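The Ferry to Prirton

Ylva Boström bought a one-way ticket at Plesholm because the man at the window did not ask which kind she wanted. It cost 45 kronor. She put the change in her coat and went to stand by the rail with the cars behind her.

The crossing took 70 minutes. Her aunt had made it twice a week for most of her life, first for work at the cannery and later to visit a dentist she liked. Now the aunt was dead and the house in Prirton had to be cleared before the end of April, when Söderlund, the buyer, wanted the keys.

The key was under the bucket. The kitchen smelled of coffee and floor soap. Ylva opened the windows, found the boxes she had mailed ahead, and started upstairs, where there would be less to decide about. 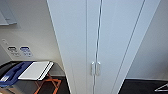
Her mother had given her a list. The list said linens, winter coats, the good lamp, letters. It did not say what to do with the letters. There were five bundles of them, tied with kitchen string, all from a man in Rilitz named only as K. Ylva sat down on the bed and read the first one. It was about a boat engine. The second was about the same engine. By the fourth he had sold the boat and was asking if she still had his blue sweater.

She looked for the sweater and did not find it. She found a bank book with 967 kronor in it, a bag of buttons, and a pair of men's boots that had been greased and stuffed with newspaper.

At noon Söderlund came by to measure for a stove. He was younger than she expected and took off his shoes at the door.

"Did you know her?" Ylva asked.

"She sold me eggs," he said. "She told me I was paying too much for the house."

"Are you?"

"Probably." He wrote a number on the back of his hand. "She came down a little after that."

He asked about the boots when he saw them on the landing. Ylva said she didn't know whose they were. He held one against the bottom of his foot, and it was close, so she told him to take them. He put them on right there on the stairs and went out to his truck carrying his own shoes.
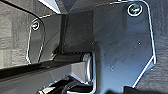 A dark surface with a few pale specks.

The last ferry left at six. Ylva had filled nine boxes and carried down four. She put the letters in her bag, then took them out and read one more while the kettle boiled. K. had found work on land. He hoped the hens were laying. He would come over when the ice was gone, if that still suited her.

She tied the string again and called her mother to say she would be staying the night.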